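Chapter 6
Automation and the Working Day

In this chapter you will learn:
how to break a job into tasks and judge which of them a machine can take on
why a change in one task alters the jobs of people who never touch the machine
how employers and workers can share information before, during and after a change
what the terms task, role, cell, exception and handover mean in this book

6.1 A job is made of tasks

When people talk about automation they usually talk about jobs. A newspaper will say that a machine can do the job of a packer or a bank clerk. Few machines do anything of the kind. A job is a bundle of tasks, and a machine is bought to do one or two of them. The rest stay with a person, are shared out among other people, or are dropped.

Think of someone packing customer orders at a warehouse bench. She reads the order, fetches a box, picks up each item, checks it for damage, turns it so that it fits, places it, fills the gaps with paper, closes the box and sticks on the label. She also answers questions from the person at the next bench, tells the supervisor when the tape is running out, and notices that the new boxes split along one side. Only some of this would appear in a written job description.

Chapter 5 looked at machines that do one fixed thing very fast, such as filling lines and labelling machines. These have been common for a long time, and the work around them is well understood. The present chapter is about a different sort of machine, one that handles separate objects on a bench in something like the way a person does. The objects are ordinary ones and so are the movements, which makes it easy to underrate how much is involved.
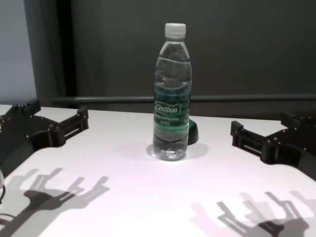
Figure 6.1 A bottle of water on the bench, with an open gripper on either side.

Picking up a bottle takes a person no thought. For a two-armed machine it is a chain of separate steps. The bottle has to be found. Its height and width have to be judged, although clear plastic lets light through and bends whatever is behind it. A place to hold it has to be chosen. The arm has to get there without striking anything, the fingers have to close far enough to hold and no further, and the whole thing has to be lifted and put down upright. A fault at any step spoils the ones after it.

Engineers call the place where a machine of this kind works a cell. In this book the word covers the machine, the table or bench, the lighting, any guards or screens, and the floor where people stand to feed it and clear it. It is a useful word for anyone studying work, as it reminds us that people are part of the arrangement. A cell with nobody to feed it soon stops.

6.2 Case study: the Brenwood depot

The case used in this chapter is the Brenwood depot of Prister, a firm that packs and sends out groceries and household goods for small shops. The depot employs 293 people over two shifts. In February the firm announced that it would try out a cell for handling bottles and other small upright items. The system, sold under the name Nutska, has two arms and would be set up on a bench in a side room before any decision was made about the packing hall.

Bottles were chosen for three reasons. They make up a large share of what the depot sends out. They are heavy when handled all day, and wrist and shoulder strain was the most common cause of sick leave among packers. They also come in many shapes, so a machine that could deal with them would probably cope with jars and cartons too.

The announcement was a single sheet pinned up beside the lockers. It said that the trial would last three months and that no jobs were at risk "at this time". Omolara Yusuf, a shift lead with long experience of the packing hall, told the authors that the last three words were the only ones anybody talked about. Her own team wanted to know four things: who would work in the cell, whether their pay would change, what would happen to the slower packers, and who would be blamed if the machine broke something. The sheet answered none of them.

We shall return to the sheet in section 6.5, which deals with consultation. For now, note that the questions were practical and that all of them could have been foreseen.

The trial began with one object on the bench at a time. Staff from the packing hall were invited to spend part of a shift in the side room, and most of those who went were surprised by how plain the work looked. Several had expected boxes moving at speed. What they saw was a white table, a bottle of water and a pair of grippers, and an engineer who would stop to change a setting and begin again. One packer wrote in the comments book that she had handled more bottles on her way to the side room than the machine did while she was in it.

Her remark is fair, but speed was not yet being tested. At this stage the firm wanted to know how the fingers should be placed for each shape of bottle, and how wide they needed to open to clear the sides. A gripper with two rectangular pads has less to work with than a hand. It can't feel its way round the back of something or shift its hold halfway through a lift unless someone has planned for that. The packers had a good deal to say on the subject. They knew which bottles were soft below the shoulder and gave way when squeezed, and which labels slid about.
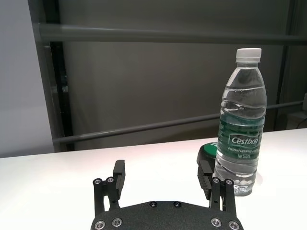
6.3 What was learned at the bench

By the end of the first month the engineers had a list of 111 products that they thought the cell could handle. Omolara Yusuf's team went through it and crossed out a number of them. Some came into the depot shrink-wrapped and had to be cut free first. Others were often delivered sticky. One had a pump top that twisted open if it was knocked. None of these facts was in the product database, because until then nobody had needed to write them down.

Knowledge of this kind is called tacit knowledge. It is held by people who do the work and is passed on by watching and talking. When a task is handed to a machine, tacit knowledge has to be made explicit or it is lost. Collecting it takes time, and the people who hold it are entitled to ask what they get in return. At Brenwood the packers who took part were at first paid their usual rate and nothing more. After a complaint the firm agreed to pay them at the trainer's rate for the hours they spent in the side room.

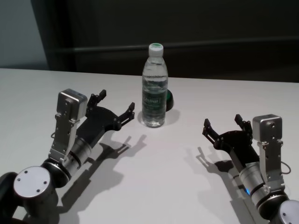

Automation also changes what counts as a well-arranged place to work. A packing bench in the main hall is laid out for one person facing it, with boxes to one side, paper overhead and a label printer within arm's reach. Packers move these things about to suit themselves, and a left-handed packer will often reverse the whole arrangement. The bench in the side room had to suit the machine. Its two arms come in from the near corners, each with a boxy sensor module held on a metal bracket over the wrist, and the bottle stands roughly midway between the open grippers and a little further back on the table. Anyone who sets out work for a cell like this has to know where each item should stand and has to leave the arms room to move. For a packer used to putting things wherever they come to hand, that is a new habit to learn, and in the first weeks several people found it irritating.

6.4 New tasks, and who does them

Once a machine takes over a task, other tasks appear round it. Three kinds turn up in almost every workplace that has been studied.

Feeding and clearing. Items have to be brought to the cell in a form it can use, and taken away afterwards. This work is often treated as unskilled and is easily overlooked when staffing is planned.

Dealing with exceptions. An exception is any item or event that the machine can't handle by itself, such as a bottle lying on its side or a carton with a torn lid. Somebody has to notice it, decide what to do and put it right – sometimes several times an hour.

Handover. At the end of a shift the next team must be told how the cell has been behaving. A written log helps, but people at Brenwood said that five minutes of talk at the bench was worth more than the log.

On one shift in the second month, Prister compared the bottle orders packed in the hall with what the plan for the cell assumed. The hall had packed 514 such orders. The plan assumed that a cell could match this with one person in attendance. It allowed that person no time for exceptions, and no time for handover either. When Omolara Yusuf pointed this out, the plan was redrawn with two people, working in turns so that neither spent a whole shift watching the arms.

The change had a cost, and the finance department at the firm's head office questioned it. Their view was that a cell needing two attendants saved very little. The depot's view was that the strain injuries should be counted too. Both sides had figures, and you will be asked to compare them at the end of section 6.6.

Before you read on

Choose a job that you have done yourself or have watched closely. Write down every task in it, including those that would not appear in a job description. Mark the tasks that you think a machine could take over, and then, in a different colour, the new tasks that would appear if it did. Keep your list, as you will need it for the work on role design in section 6.5.

Further reading for this section: Okonkwo, Benches and Lines, chapters 2 and 4.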